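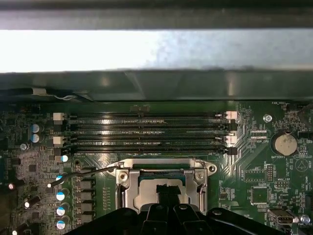
Page last updated: Thursday, September 21, 2023

3.2 What we found once the lids were off

I'll admit I expected the memory to be the interesting part of this study, and it kept refusing to be. We opened 122 retired office desktops at our Clondard workshop, and my notes are mostly about processor sockets. On the board in Figure 1 the four memory slots are empty, with white latches on the first and third and black on the second and fourth, and I got very fond of that color coding (it saved me so much squinting!). The processor was still in its socket, held by the metal frame.

We logged each board before touching the lever. Loose cables got a line of their own in the log, and I wish we'd done that from day one in June – our first 11 records are useless for it. Figure 2 is a Dell board, with memory slots on both sides of the socket and a few thin wires lying across it.

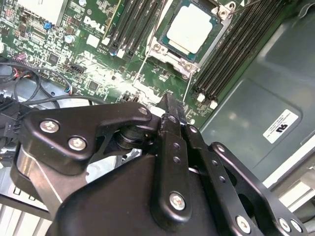 Figure 2. Dell board in its chassis, processor in place.

Hjalti Ingvarsson read a draft of this section and told me that I was making too much of the sockets, that in his experience the cables decide how long a teardown takes, and that I should time the two steps separately. Fair enough! We've done that for the Dutby batch, and the timings are in Section 4.

Filed under: Hardware Reuse, Working Papers
Contact the authors | Back to top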